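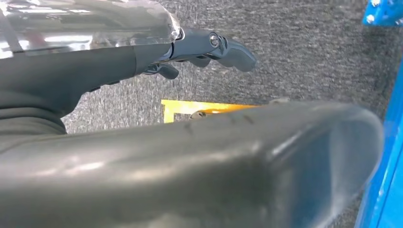 Remake Casting and Audience Interest
Group report, Media Studies, submitted June

We looked at how casting news affects interest in film remakes. Our case was Manurung, a school comedy being remade by Stulura with a singer in the lead. We sent out a survey and got 248 replies.
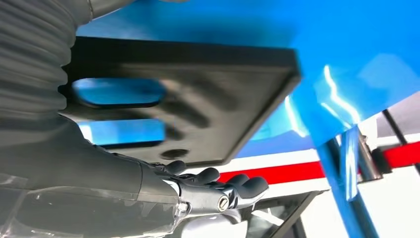
Haruna Ogura felt the survey should have asked whether people had seen the first film, and we added this as question 5. Most who had seen it wanted an unknown actor.

We then read 502 comments under the casting notice.
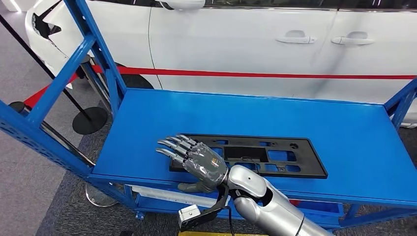 One commenter wrote that the singer "can't be worse than the sequel". Many others only asked for the release date, so we left those out of the count.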